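Saturday, and I've still got my work lanyard on, so that tells you what sort of weekend it is. Kettle on at half past three, two biscuits, and a promise to myself that I'd write this down while it was fresh, because by Monday I'll have talked it over with so many people I won't remember what I thought in the first place.

The cell rules! I've been putting them off since the clocks changed. We had a list, a good long one that Archie Leckie wrote when it was him and one arm and a kettle, and it has been growing ever since like the back of an airing cupboard. When I printed it on Thursday it had 97 lines on it. Some of them contradict each other. Line twelve says the gate key stays in the gate, and a bit further on the gate key lives on a hook in the office. I went and looked and it was in Archie's coat.

So Lotte Boersma and I sat down with the lot of it spread over the big table and a packet of highlighters, and we had a lovely time, which I know is a peculiar thing to say about an afternoon of safety paperwork. Lotte came to us from Romine, where they did everything by the book and the book was three inches thick, and she's very good at asking what a rule is for and then just waiting while you go red. I had to admit that I'd written one about folding the step ladder with the label facing out and had no idea why.

We got it down to 15. I'm a bit proud of that. The rest have gone into a "nice to know" sheet, apart from the ones about the old Brirbridge unit, which left us two years ago and was still being respectfully avoided by everybody on paper.

The one we argued over longest was reaching in. Everyone agrees you don't put your hand in the bin when the arm's live, of course they do, it's the first thing you're told. But what does live mean? Archie says live is when it's moving. Lotte says live is any time it could move, so paused counts and so does waiting for the next pick, and she's right, and I said so, and Archie went off to make a phone call. I've done it myself, that's the awful thing. Something gets wedged up against the side, the arm has stopped nicely, and your hand is halfway there before your head has joined in. The new wording is: stop, gate, lamp, then hands. Lotte wanted a full sentence but I think people remember four words better, and we can put the full sentence underneath in smaller letters.

Then there's speed. Archie had "go slow when teaching" which is a fine sentiment but you can't check it. We've put a proper cap on it now, and the person holding the pendant is the only one who talks to the arm. I also want a rule that whoever changed the speed last writes it in the log, because I came in one morning in December to find it set much faster than I'd left it and the log said "all fine, lovely day".

Hoses got a rule all to themselves. Look along the whole run before the first cycle, ties and all, then take the wrist through its turns slowly and watch that nothing pulls tight or rubs. The book had us replacing ties every 2000 cycles, and I can't find out where that number came from. Archie thinks it was off an old Sornix sheet. Lotte thinks he made it up because it sounded round. I've left it in with a question mark until one of them can show me something.
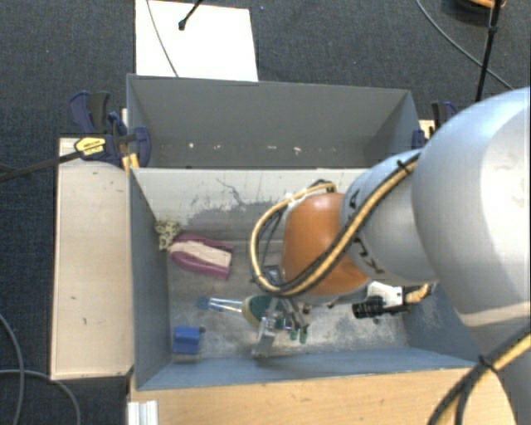 And clamps, which I nearly forgot, and Lotte would never have let me. If a bin is clamped, the clamps get checked by hand at the start of the shift, a good firm wiggle, and again after anybody has leaned on it. A bin that has crept even a little bit makes nonsense of all your taught positions, and then the gripper comes down somewhere it's got no business being. I put "wiggle" in the draft and Lotte changed it to "test for movement". I've changed it back.

We did have one falling out, a small one. The man from Tesfamariam who comes to do our yearly look-over likes every rule to have a signature box, and I can see his point, but if you have to sign 15 boxes before your first coffee you'll sign them all in one go without reading a word. I know I would. In the end we settled on 7 that need initials, all of them things that could hurt a person, and the others are just expected. Lotte isn't happy with the number. She'd like the hoses in there too. I said let's run it for a month and see, and she wrote that down with my name next to it!

What's left for next week: get the sheet typed up in big print, find out who's got the laminator, and talk to Archie about his coat pocket. I also need to ask what we do about visitors, because the old rule just says "be sensible" and I've met some of our visitors.

Tea's gone cold. I'm going to pour another and then ring Mum before she rings me.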